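In defence of the rubber chicken

I own one rubber chicken, and I've been told by people who love me that it's one too many. My sister-in-law, Graciela Gaete, has twice tried to get it into a charity shop bag. Both times I fished it out again (the second time it was already in the boot of her car, under a lamp), and we had words in the drive, and I've been meaning ever since to set down properly what I should have said instead of just standing there clutching the thing.

So. My position is that every household ought to have one object in it that is plainly, shamelessly daft, and that the rubber chicken is the best candidate going.

I'm not talking about novelty stuff in general, and I want to be firm on this! I can't bear most of it. Mugs with a slogan, socks with somebody's face on, those little desk golf sets that turn up in May when the shops don't know what else to put out for dads. All that is a joke someone has already told you, and you're then stuck with it in a cupboard for years. A rubber chicken doesn't say anything. It hasn't got a caption. You have to do the work yourself, and that's what keeps it going.

And it's such an odd design when you look at it! It's been plucked but it's still got its comb on. It's meant to be dead, I suppose, and yet it's got the look of a bird that has just remembered it left the gas on. Whoever first thought of making one had either a very good sense of humour or none whatsoever, and I've gone back and forth on which.

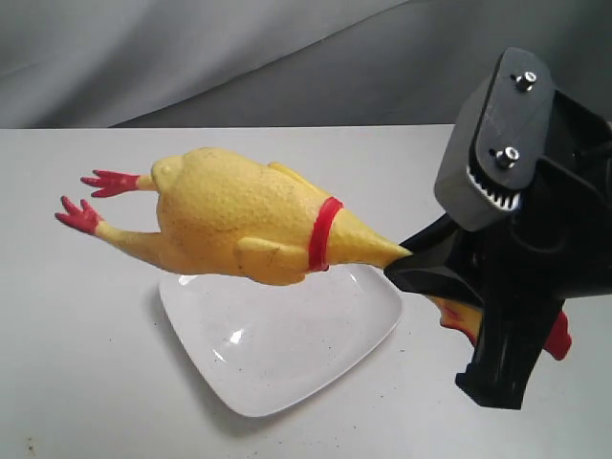
Kanchan Srivastava, who I shared an office with at Bellamy for far too long, kept one in her bottom drawer. If a meeting had gone badly she'd open the drawer, take it out, lay it on the desk and carry on typing. Not a word. You'd come back from some dreadful hour upstairs and there it would be with its feet pointing at you, and your shoulders would come down from your ears. I've sat through wellbeing sessions that did less. We had one with a PowerPoint that took up a whole afternoon, and I couldn't tell you a single thing that was in it apart from a photo of some pebbles.

When she left I bought my own, from the toy shop in Prirstead that used to be next to the bank. It lives on the hook by the back door with the dog lead and the big umbrella.

Graciela's case against it goes like this. It's ugly, it gathers dust, it's a bit sticky in hot weather, and grown-ups don't need toys. I'll give her the dust. I'll give her the stickiness too, and I'd add that if you leave one pressed up against a painted windowsill for a summer you'll be sorry (warm water and washing-up liquid, a drop of patience, and don't scrub). But ugly? Of course it's ugly. I've got plenty of tasteful things. I've got a grey vase that cost more than my first bicycle and I don't think anyone who's visited has ever mentioned it. Everyone mentions the chicken. The man who came to read the meter mentioned the chicken, and we ended up chatting for a good 5 minutes about his gran's budgie.

As for not needing toys, well, I don't need the vase either. We've got into such a habit of asking our belongings to justify themselves. Does it earn its place, does it spark this or that, have you used it in the last year. I did a big clear-out on those lines myself once, after reading a book, and what I was left with was a very tidy house full of things for boiling, wiping and charging. I missed the rubbish. I missed picking something up for no reason while I was on the phone, giving it a squash and putting it down somewhere silly.

Children get this straight away, obviously. My nephew once hid it in the salad drawer and waited a day and a half for me to want a cucumber. A day and a half! He's not got the patience to wait for toast. I've never seen anyone so pleased with himself, and his mother (yes, Graciela) laughed until she had to sit down on the step, a fact I brought up in the drive and which she says isn't relevant.

I think it's extremely relevant. She's coming for lunch again soon, and she's asked whether I've had a sort-out yet. I have, as it happens. I've got rid of two saucepans and the desk fan, and I'm thinking quite seriously about the vase.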